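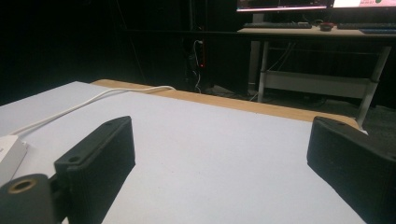

Zohreh Golestani told us that she walks past the best window seats in the Prorville reading room every morning, and that she would sit in a broom cupboard if it had a working socket. Her answer came up, in one form or another, in most of our interviews, and it changed how we read the seating maps.

4.2 Sockets and the choice of seat

We had expected daylight to matter most. Earlier work in our own group had pointed that way, and the Prorville room is a lovely place to test it, with tall windows down one side and 132 seats. Over nine weeks we asked 107 readers to mark where they sat and why. Light did count, but mainly among people who had come with paper. Readers with a laptop filled the seats near the wall sockets first, then the tables with a power strip, and only then the rest of the room — even on bright mornings, when the window side was at its prettiest.

The strips deserve a closer look. A wall socket belongs to whoever sits beside it, and readers spoke of it almost as part of the chair. A strip on a table is shared, and sharing has manners. People asked before unplugging a stranger's charger. They left the end place free for a newcomer. Several moved the strip towards the middle when a second person sat down, a small kindness that we found delightful and had not thought to look for. We therefore noted, for each table, where the strip lay as well as whether there was one (Figure 4).

Figure 4. A white power strip lying at an angle on a board-topped table.
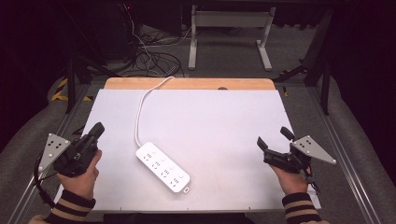
The position of a strip turned out to be a good guide to how a table was used. Where it stayed near one edge, the far side filled late and emptied early. Where it lay within reach of everyone, readers spread out evenly and stayed longer. The Trivau branch showed the same pattern on a smaller scale, although its tables are narrower and a short lead will reach across.

We are cautious about one thing. Readers at Nestitz, where the sockets are set into the floor, gave quite different reasons for their choices, and quiet came first. We return to them in Section 5.

Comments

Afshin Mahmoudi: Lovely section. Did you record how old the laptops were? Mine lasts an hour and I plan my whole day by it.

reader_in_the_stacks: The bit about moving the strip to the middle is so true. I do it without thinking!

Related items

Quiet floors and busy floors: a year at Nestitz
Reading by daylight in the Ñahui town library
Who sits next to whom? Notes from Trivau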